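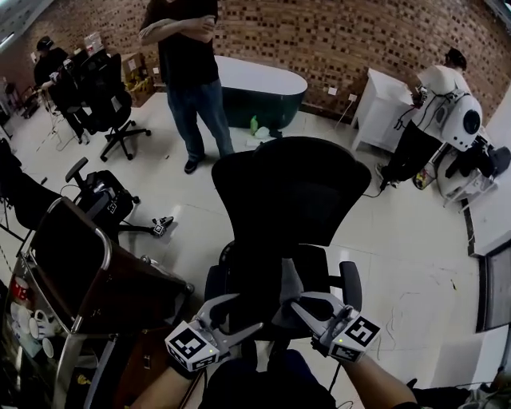
Chapter 5
The Chair and the Cloth

Most books on housekeeping begin with the kitchen floor, on the grounds that it is the dirtiest thing you own. We have put the floor off until Chapter 9 and would like to start this part of the course with a chair. Chairs are cleaned less often than any other object people touch all day. They are sat on, leaned over, spun round in and hung with cardigans, and then, once a year, somebody looks at the arms in strong light and goes quiet.

The office chair is a particularly good teacher. It has cloth or mesh or imitation leather in places that look alike from the doorway. It has pads on the armrests that collect whatever was on your elbows. It has a seat that holds crumbs in the seam at the back, and it moves when you push it, so that a beginner wiping with any enthusiasm ends up following the thing across the room.

At the end of this chapter you should be able to:

tell a wipeable surface from one that merely looks wipeable
fold a cloth so that it has more than one clean side
work round a chair in an order that does not put the dirt back
say when to stop

The last of these takes longest to learn.

5.1 What the cloth is for

A cloth picks things up. This sounds too simple to print, but a great deal of household wiping consists of taking a smear from one place and giving it a new home in another. Our students at Kustcombe were once asked to clean a black armrest with a single flat cloth and to carry on until they were satisfied. They were satisfied very soon. The armrest was by then an even grey.

The remedy is folding. Fold the cloth in half and in half again and you have a pad that fits the palm, with fresh faces waiting inside it. Use one, turn it, use the next. When every face is dirty the cloth goes in the wash, however much you feel it has left to give.

A cloth pinched by one corner and dragged is a different tool, and a poor one for grime. It will do for dust on a curved backrest, where a stiff pad only touches the middle of the curve. For anything sticky you need the flat of the hand behind it.

5.2 The order of work

Top, arms, seat, base. Dust falls, crumbs fall faster, and the wheels get everything in the end. Start with the back of the chair and include the side that faces away from you, which its owner has probably never seen. Then do the armrests, including the undersides, where fingers curl. The seat comes next, and the base last of all, with a cloth you were going to wash anyway.

Before any of this, clear a space. A chair being cleaned needs room on all sides, and so do you. In a bathroom or a half-unpacked room this may mean moving boxes, and it certainly means looking where the bottles are standing on the floor. Keep your own bottle somewhere you will not kick it. Trailing wires should be dealt with first, and water kept well away from sockets.

5.3 How wet is wet

The Sakalauskas rule, which we have borrowed for this course from an old laundry manual, says that a cloth is ready when you have wrung it out and then wrung it out again, crossly. If a drop falls when you hold it up, it is too wet for upholstery. Padding drinks water readily and gives it back over several days, usually to the person sitting on it.

Key words for this chapter: face, fold, nap, seam, wring, base.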